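Rogativa de Lultport

La Rogativa de Lultport es una celebración religiosa de primavera que se hace cada mes de abril en el pueblo costero de Lultport, y que consiste en una procesión, una vigilia de oración y una bendición de las barcas y los huertos. Escribo este artículo para la enciclopedia parroquial porque la voy siguiendo desde niña y porque lo que había hasta ahora cabía en media página (y media página mal copiada, con perdón).

Nombre y origen

La palabra rogativa viene de rogar, claro, y designa las oraciones públicas con las que un pueblo pide lluvia, salud o buena cosecha. En Lultport se dice también «la subida», porque lo que todos recordamos es la cuesta hasta la ermita de Drostora. Yo de pequeña pensaba que eran dos fiestas distintas y me enfadaba muchísimo cuando solo había una.

Los papeles más antiguos que he podido leer están en el libro de cofradías, y hablan de una sequía larga y de un voto hecho por los vecinos. El libro no da el año, o lo daba en una esquina que se comió la humedad. Hay quien sostiene que la costumbre llegó desde Justenetti, el pueblo del valle, donde hacen una bendición parecida pero sin barcas. A mí me parece probable, aunque en Lultport mejor no decirlo muy alto.

Desarrollo

La víspera se reza la vigilia en la iglesia parroquial. Son cuatro horas, con lecturas, salmos cantados y ratos de silencio, y la gente entra y sale cuando puede. Las lecturas cambian, pero casi siempre cae el pasaje del grano de mostaza y la montaña, que aquí se escucha mirando de reojo hacia Drostora – que montaña, lo que se dice montaña, tampoco es.

Por la mañana sale la procesión. El camino tiene cinco paradas, cada una con su letanía y su intención: por los enfermos, por los que están en la mar, por los campos, por los difuntos y por los que se han ido a vivir fuera. En la tercera se reparte pan bendito, y ahí el orden se pierde bastante, para qué vamos a engañarnos. 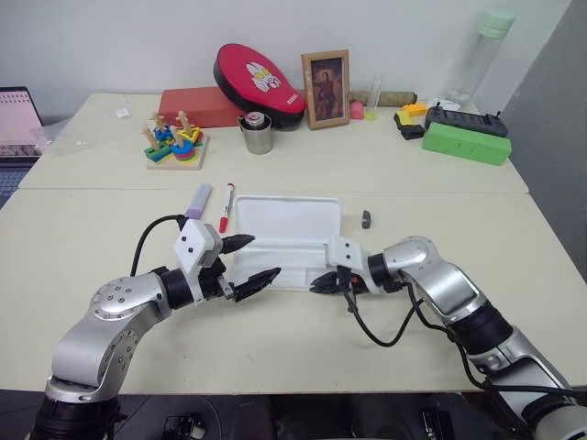 ¿Hace falta ser de la parroquia para participar en la Rogativa?

Puede subir cualquiera, sea o no de la parroquia, y basta con presentarse en la puerta de la iglesia antes de que salga la cruz. Solo se pide inscripción a quienes quieren llevar las andas.

Desde la ermita se baja directamente al puerto para la bendición de las barcas. El sacerdote va por el muelle con el hisopo y los patrones hacen sonar las bocinas, todas a la vez, un estruendo precioso. Los huertos se bendicen de lejos, desde el pretil, con un gesto amplio que según mi abuela tenía que llegar hasta la última lechuga.

Música

Lo más propio de la fiesta es la Letanía de Filali, llamada así por el barrio alto donde se cantaba. Tiene 51 invocaciones y una melodía muy sencilla que sube un poquito en cada respuesta y luego se cae de golpe. Se canta sin instrumentos. Durante unos años se probó a acompañarla con armonio y no cuajó: el armonio iba por un lado y el barrio de Filali por otro. Los mayores se la saben entera, mientras que los demás vamos con la hoja y respondemos fuerte lo que toca.

Sentido religioso

La Rogativa une dos cosas que a mí me gusta ver juntas, la petición y las gracias. Se sube pidiendo y se baja agradeciendo, aunque no haya llovido una gota. En el sermón de la ermita suele recordarse que la fe no ahorra la cuesta, y uno lo oye con las rodillas hechas polvo y asiente. Después se reza un padrenuestro en voz baja, de cara al mar.

Véase también

Letanía de Filali
Ermita de Drostora
Bendición de los campos en Justenetti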